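On Keeping the Table Set Apart

Shared dining rooms should return every utensil to a tray before the cloth is changed. The Sokano residence adopted this practice in January, and it deserves to be kept. Spoons, forks and chopsticks left across a printed cloth are easily folded into it and sent to the laundry – an avoidable loss in a house of 70 residents.
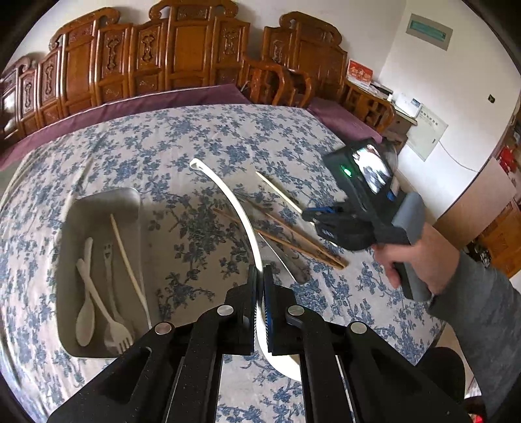 Fuseini Nyarko objects that a tray by itself settles very little, and that serving pieces such as ladles need a hook near the stove. The objection is fair. A ladle is longer than most trays and should hang. Smaller pieces should not, and the present rule ought to remain in force for them at every meal.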